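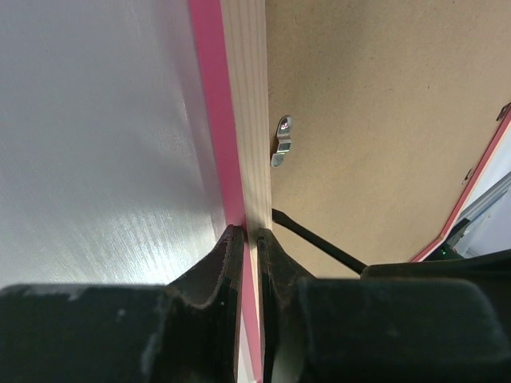 Figure 2. Picture frame from the back, wrist camera view, with the fingertips at the near rail and a metal retaining clip just beyond them.

2 April 2023
By the Kosteder handling group

4. The rules as we run them

4.1 What counts as a rule

The first version of the Manole rules was a long page of things that had annoyed me, and it read like one. Half the lines began with "please" and the other half began with "never", and the people driving the arm quite sensibly ignored both kinds when they were in a hurry (so did I, if we're being fair). What we have now is shorter and I like it a lot more. A line only gets in if somebody reading the recording later could say whether it was followed. "Take care with painted surfaces" went out. "No sideways drag while a fingertip is on paint" stayed in, and you can check that by stepping through the wrist video with a cup of tea.

We split the lines into two kinds, stops and notes. A stop means the operator opens the fingers, backs the wrist away and ends the episode there. A note means carry on, but tick the box on the log sheet. I had wanted a third kind for "slow down and think", and we tried it for most of March, and all it did was start arguments over which pile things belonged in. So, two kinds!

4.2 Grasping things with a front and a back

Most of the objects in the Flulla set are forgiving. You can pick up a sponge or a mug more or less how you please and it'll come out the same at the end. Picture frames are a different matter, and they ended up with more lines than anything else on the shelf. The frame in Figure 2 shows why I'm fussy about the wording: there's a pink painted side, then a strip of bare wood, then the backing board with its clips, all packed into a very small width. A fingertip that lands a little way over is on a different material.

The lines for frames, as they stand:

Approach the rail square on, with the fingers open wider than the rail, and close only when both tips can be seen in the wrist view. Closing by feel is a stop.

The backing board is not a grasping surface. Brushing it is a note, and pushing on it hard enough to bow it is a stop.

Retaining clips are left alone unless the task sheet names them. If a fingertip catches under a clip, open the fingers and retreat along the line you came in on. Don't twist to get free.

Frames with glass fitted go on a mat and stay at or below the height of the bin wall. Frames without glass may be lifted higher, up to the limit marked on the post.

Any support strut, rod or hanging wire is to be treated as part of the object, even when it's tucked out of view.

That last one came from me being caught out. I'd written "keep clear of the frame's edges" and thought I'd covered it, and then an operator pointed out that a strut has no edge in the sense I meant. She was right, so in it went.

4.3 Where the wrist view helps and where it doesn't

I'm very fond of the wrist camera and would sooner give up the overhead one. Close in, it shows the boundary between paint and bare wood as a crisp line, and that's the line our contact rule is written around. Reviewers find it easy to agree about. They agree far less about anything further off: a far rail can slip behind the gripper, and the lower part of a frame is often hidden by the fingers themselves. We therefore ask reviewers to judge contact from the wrist view and clearance from the overhead view, and to leave the box blank if the right view doesn't show it. A blank is fine. We had quite a few guesses early on and I'd much sooner have the blanks.

Shiny clips deserve a word too. They pick up colour from whatever is near them, and a reflection on a rounded bit of metal can look very like a chip of paint if you've been reviewing all afternoon. The rule is to step forward and back through the recording before marking damage. If the mark moves along the metal as the camera moves, it's a reflection and you leave it unmarked.

4.4 How the rules got used

We wrote the rules on the Tikero rig and then went back over recordings made before they existed, which was a dull fortnight but I'd do it again. The full set runs to 4,000 episodes. We drew 1,000 of them for review and found that 674 could be scored on every line without leaving a blank. The rest mostly failed on clearance, where the overhead view was blocked by the arm, and that's a fault in our set-up that no rule will mend. We've since moved the overhead mount across a bit. I haven't rescored anything with it yet, so I'll make no claims.

What did surprise me was how much of the disagreement between reviewers came down to one word. Our early sheet said "contact", and one camp took it to mean any touch at all while the other took it to mean a grasp. Splitting it into "touch" and "hold" sorted most of that. If you're writing your own sheet, do this first, before anything clever with thresholds.

4.5 Changing a rule

Rules change between batches and never inside one. Anyone who drives the arm or reviews the recordings can propose a change by writing the new line out in full on the back of a log sheet (a complaint about the old line doesn't count, though I do enjoy reading them). The new line is tried on 2 old recordings by reviewers who didn't write it. If they mark them the same way, it goes in at the start of the next batch and the version letter on the sheet moves on by one. Old episodes keep the letter they were recorded under, and we publish the letter with the episode so that people downstream can filter on it.

One thing still bothers me. The frame lines were written by looking at frames from behind, and they say very little about a frame lying face up, where there's no clip or board to steer by. We've been getting by with the general lines for flat objects. I've got a draft for it and it's too long at the moment.

Related items
Labelling touch and hold: the Manole log sheet, version notes
Flulla object shelf: what's on it and how it's stored
Mounting an overhead camera on the Tikero rig
Blank boxes and what to do with them

Contact the Kosteder handling group | © 2023 Kosteder | Back to top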